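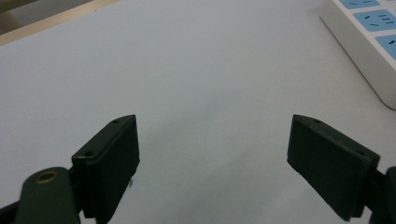 minine_ok
Posting my numbers from the handheld gripper work because a couple of people asked. Task is pushing a plug into a power strip. I collected 305 demos by hand and trained the same policy twice, once on everything and once after throwing out any demo where the fingers weren't wide open at the start. Starting pose is the one you see, fingers spread with nothing between them and the strip off in the upper right. Filtered set was 63 demos shorter and did better: 20 successes out of 26 tries, against 14 for the full set. Same seed, same training steps.

Grestura
26 tries per policy is thin. I'd want to see three seeds before I believed a gap of six. Did you move the strip between tries?

minine_ok
Yes, new spot every time, marked on a paper template so both policies got the same spots. Only one seed so far -- the other two are training now.

tundley_bench
I don't think it's the finger opening at all. Pale table, white strip. If your filter also happened to drop the demos where the strip started outside the view, then you tested visibility and called it gripper width. We had the same mixup with a drawer task in July.

Thanasis Kontogiannis
Agree with tundley on the check, but not on the conclusion. With the fingers half closed, the policy can't tell "about to grasp" from "just released" off a single image. Which observation history are you using?

minine_ok
Two images, no gripper width input. I went back through the dropped demos. In 20 of them the strip was out of view at the start, so it's part of it but not most of it.

tundley_bench
20 out of 63 is a third of what you dropped. I wouldn't write that off. Put those back in, drop only the narrow ones, and train again.

Grestura
Also feed it the width. Christodoulou's loader has a field for it, it's off by default.

minine_ok
OK, will run both. That makes four policies with the two I have, three seeds each. It'll take me a while on one card.

Thanasis Kontogiannis
Post the failures too, please -- missed the slot and never reached the strip should be separate columns.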